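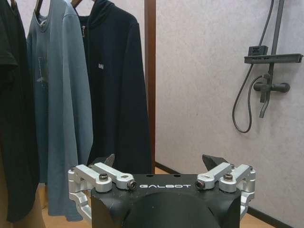
GALBOT, white letters on black.

Saturday, September 9, 2023

The bus summer, a report

Quick one before I have to go get groceries. On the bus. With the big bag.

So the car died in July. Not dramatically. It made the noise, then it made the other noise, then I sold it to the guy at the yard for $335 and walked home holding an ice scraper and a bag of cassette tapes. Yes, tapes. The car was that old.

Everybody asked what I was getting next and I kept saying I was looking. I was not looking. I was tired and it was hot and I didn't want to sit in a dealership. There is a bus stop two blocks from my front door and I'd lived here six years without once standing at it. So that was the plan, if you can call it a plan. Ride the bus until I found a car. Then September showed up.

Some notes, in no real order, for the three people who emailed asking how it's going and for anyone else in Jilness thinking about it.

The 40

My whole life is the 40 now. It goes from the water tower end of town, past me, down Khattak Street, through downtown, out to the hospital and then loops by the mall. Every half hour on weekdays. Every hour on Saturday. Sundays it does not exist, more on that below.

The first week I treated the timetable like a suggestion and missed it four times. The second week I got there ten minutes early every time and stood around like a lamp post. By August I had it down. If the kettle boils at quarter past, I'm fine. If I sit down with the tea, I'm not fine. Travel mug, out the door, mug leaks, oh well.

The timetable on the pole at my stop is the old one, by the way. It's been wrong since winter. The right one is on the website, three clicks down, as a PDF that opens sideways. I printed mine and taped it inside the cabinet door above the coffee. Very 1994. Works great.

What it costs

Monthly pass. I'm not going to do the whole spreadsheet here, I did one and it was depressing. Gas, insurance, the parking permit at work, the tires I put on in spring (on THAT car, I could cry). The pass costs less than the parking permit by itself. Just the permit! I'd been paying that every month for the right to circle the lot.

I had nearly 3000 dollars set aside for a down payment and it is still sitting there, minus a pair of decent shoes. Get the shoes first. I did July in flat canvas things and my feet hated me.

The bag

OK the bag section, which is what my sister wants. I tried the following.

Regular backpack. Fine for work, useless for groceries. Eggs go in last, come out first, everything else on top of your lunch from Tuesday.

Two of those reusable totes. They cut off the blood to my fingers by the second block. Also one split, at the curb, cans everywhere. A teenager chased down my chickpeas. Thank you, teenager.

The Toditz roll-top, which I got used off the neighborhood board. Big ugly orange thing, I think it's meant for camping. This is the one. Milk upright in the bottom, produce in the middle, bread in the part you roll. Holds about a week of food for one person who doesn't cook much. Straps are a bit long for me and the ends flap, I tied them in knots. Smelled like somebody's campfire the first couple weeks and now smells like onions.

I've seen people with the wheeled carts too and they look so comfortable. But the 40 has the steps at the back door and at rush hour you have to go out the back, and I don't want to be the one holding everybody up. Maybe in the winter when it's slower.

Things I buy less of now – soda, watermelon, cat litter in the giant tub (I get the small bags, two at a time, one for each side so I don't list like a boat). Things I buy more of, no idea why, pears.

Reading

Didn't expect this. I get 25 minutes each way and I've read more since July than in the two years before. I don't get sick if I sit facing forward on the right hand side, ahead of the wheel. Back seats are out of the question. Tried it, had to get off at the library and breathe.

I'm on a long one at the moment, a history of salt, page 314 as of this morning. It's good but it's heavy and it gets to be a lot of salt. Before that I went through a whole stack of old mysteries from the free shelf at the library, all missing their covers. One was missing the last chapter as well. I have decided the brother did it.

If you forget your book there's the window. I know which houses have gotten new roofs. There's one on Khattak Street where somebody is building a very slow stone wall, it's up to the mailbox now. I've started rooting for it.

Things that are bad

Sundays. No bus at all. I had no idea how much of my life I did on Sundays. Laundromat, the garden place, visiting my aunt across the river. For now I've shoved the laundry to Wednesday night, the garden is whatever it is, and for my aunt I walk, fifty minutes, or she comes to me and complains about my stairs.

The last bus. Leaves downtown at 9:40 and it means it. I have left two movies before the end. I have left one birthday dinner before the cake, which people remember. You can get a cab home but it's most of what you saved that week so it stings.

Rain. There's no shelter at my stop, only the pole and a patch of grass that turns to soup. Umbrella plus big bag plus mug is one too many things for two hands. I got a rain jacket with a hood and gave up on looking nice when I arrive anywhere.

The air conditioning has two settings, off and meat locker. Bring a sweater in August. I'm serious. You'll sweat through the wait and then freeze for the ride.

And it's slow. No way around it. Work used to be eleven minutes in the car and it's twenty-five plus the walk. Some mornings I don't care. Some mornings I do the math and get grouchy all the way to the hospital stop.

Things that are good

The drivers, mostly. The morning one waits if he sees you running, as long as you are really running and not doing that fake little jog. The afternoon one plays the ballgame very quietly on a radio and I've learned the names of the infield.

I walk more. My knee which used to ache on stairs doesn't ache on stairs. Could be the shoes.

Coffee at the Wumari. It's the little place next to the downtown transfer stop, I'd driven past it a thousand times thinking it was a tax office. If I catch the earlier bus on Fridays I get twenty minutes there before work. Cardamom bun, window stool, salt book. Best part of the week, no contest. They close at two so don't go after work like I did, twice, and stand there looking in.

No parking downtown. I mean I don't have to. During the street fair in August I hopped off in the middle of it, ate a corn dog, and hopped back on. People were circling for blocks. I was smug about it and then got mustard on my shirt.

So am I getting a car

Dunno. I said I'd decide by the end of summer and it is basicaly the end of summer. The winter worries me. That stop in January with the wind coming down off the water tower hill, in the dark, and the plow leaving a wall of snow right where the front door opens. I've seen people climb over it. I used to see them from my warm car, and feel bad, and keep driving.

My brother-in-law says he knows somebody with a little hatchback, one owner, and I should at least go look. I might go look. To get there I'd have to take the 40 to the mall and then walk along the highway for a mile with no sidewalk, so it'll have to be a day I'm feeling brave or somebody gives me a lift.

What I'd really like is a Sunday bus. There's a comment form on the city website, I filled it out last week. It asks you to pick a reason from a menu and the choices are Complaint, Lost Item and Other. I picked Other. Wrote way too much in the box. If you live here and you've got five minutes, fill it out too, even if you drive. Also mention the timetable on the pole.

A few quick answers to things people asked:

Yes you can bring a bike, there's a rack on the front, it takes two. I haven't tried it. I'd drop it for sure.

No, the exact change thing isn't true anymore, you can tap a card. The pass is still cheaper if you ride more than a few days a week.

The cat gets to the vet in the carrier, on my lap, with a towel over it. She yells from our stop to the hospital and then goes quiet, so that's eighteen minutes of yelling. Sit near the front. People are nice about it.

I never did find my umbrella, the green one. If you picked it up off the 40 sometime around the street fair, keep it, one of the ribs is bent anyway, you have to sort of punch it from the inside.

OK it's twenty past and I'm sitting down, which means I've missed it. Next one's in an hour, Saturday schedule. Going to go hang up the wet towels and then stand at the pole early. Out of pears, out of litter, out of the good bread. More next week if I get thru the salt book.

Search this blog
Type and hit enter

Contact | © 2023 All posts and photos mine unless noted | Back to top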